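Search this diary Go

September, late, should be in bed

Kitchen stuff again. Went to Balholm first thing for the hinges, they had the wrong ones, came back with none. Parking $2 and twenty minutes gone. Then straight into the drawer question becuase I can't leave it alone.
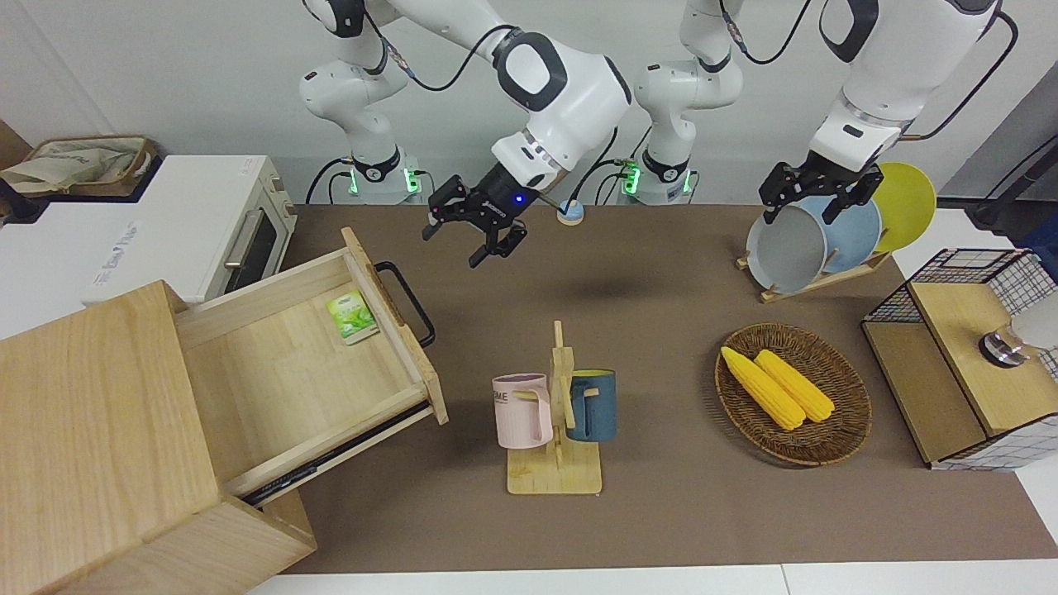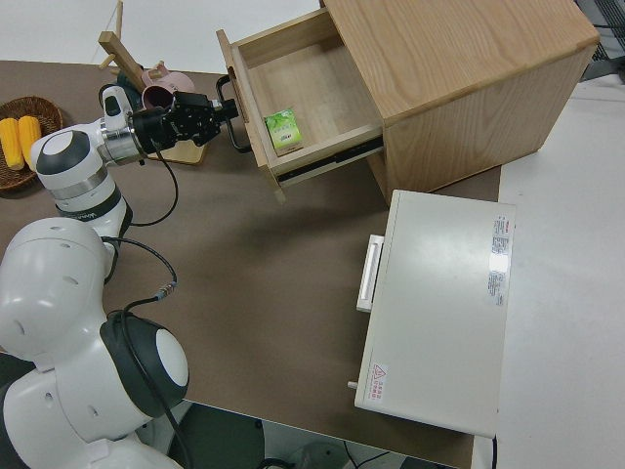
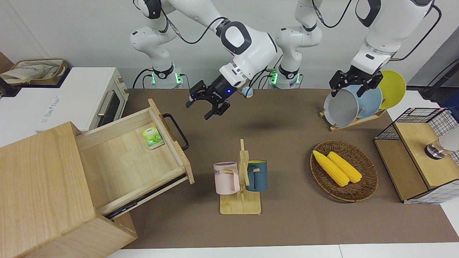 Drawer pulled out in all of them. Light wood cabinet, still like it.

What goes in the drawer

Tea. I think tea. The little green and white one with the leaves is in there already and it looks silly by itself, but the rest of the tea is in a shoebox in the hall and would fill it fast. Or napkins. Or all the rubber bands and birthday candles, no, that's how the last drawer died.

Measured a spare piece of shelf liner, 90 cm long, way too much. Cut it tomorrow. Scissors missing. Check coat pockets.

Plates

Gray, blue, yellow in the wood rack, gray in front. Want to keep the yellow at the back so it peeks out. Would love a fourth but Michalski wants more than 200 for the set and won't split it. No. Waiting for the sale.

Pink cups stay over by the mug tree, the darker one is my favorite. Might hang them. Might not, the pegs look short to me.

Corn

Two cobs in the round basket. Soup? Had soup twice this week. Grill pan then, with the lime butter, if there is butter. Write butter down. Also the toaster oven needs its crumb tray done, I say this every month.

Basket with the beige liner is fine on top of the toaster oven for a picture, but not when the oven is on. Find it a shelf.

Other

Called Maretine about the faucet. On hold forever. Order number ends in 157, putting it here so I stop loosing it. They will call back "in the morning".

Phone at nothing. Feet hurt. Hinges, butter, scissors. Night

Contact | Copyright, all entries mine, please ask | Back to top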